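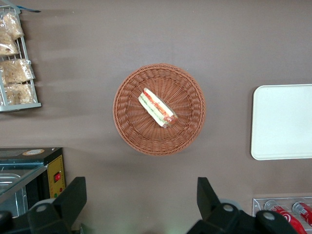

Home Previous article Next article Contents References Download PDF

4.2 What people bring from home

The diary study produced a far richer picture of the working lunch than we had dared to hope for. Across the four workplaces, 170 people kept a food diary for the whole of January, and between them they logged 1,462 midday meals. We had expected the canteen to dominate. Instead, well over half of the meals were packed at home, and the wrapped sandwich was the most common of these by a wide margin (Figure 3).

Figure 3. A wrapped sandwich in a round woven basket.

What delighted us was how much the diarists had to say about such a plain meal. The form left a single line for comments, and many people wrote up the sides and over the back of the sheet. They told us which loaf they bought and why they had gone off the last one, who in the house was allowed to touch the good cheese, and how early the bread had to come out of the freezer. Several gave the hour at which they made their lunch as part of its name – "a ten o'clock one", meaning made the night before, as against "a morning one", which was held to be better.

The split between night and morning makers turned out to matter a good deal. Night makers repeated the same filling for long runs, in one case for the entire month, and described this as restful. Morning makers changed more often but also skipped more often, and when they skipped they bought. At Trallex, where the early shift begins before the nearby shops open, almost everyone was a night maker. At Enance, where hours are flexible, the two habits were evenly mixed and people held strong views about each other's.

Place of eating followed a different pattern again. Ó Flaithearta is a small family bakery with one long table, and its diarists ate together on nearly every working day, often swapping halves. Nanorport has a large, bright dining room that its staff spoke of fondly and seldom used; 29 of them ate at their desks for most of the month. When we asked about this in the follow-up interviews, the usual answer was that the dining room felt like somewhere for hot food. One person said that unwrapping a sandwich there was "like bringing a flask to a pub".

We find this remark wonderfully useful. Earlier work on canteens has tended to treat packed lunches as a matter of cost, and cost certainly came up in our interviews, but it was rarely the first thing mentioned. People talked first about control over the hour, then about not having to choose in a queue. Thursday stood apart at three of the sites as the day for buying lunch, a small treat placed just ahead of the weekend – and the comments for that day are noticeably shorter.

Gaps in the diaries need some care. About a tenth of the sheets had at least one blank day, and we cannot tell a missed meal from a missed entry. We return to this in Section 5.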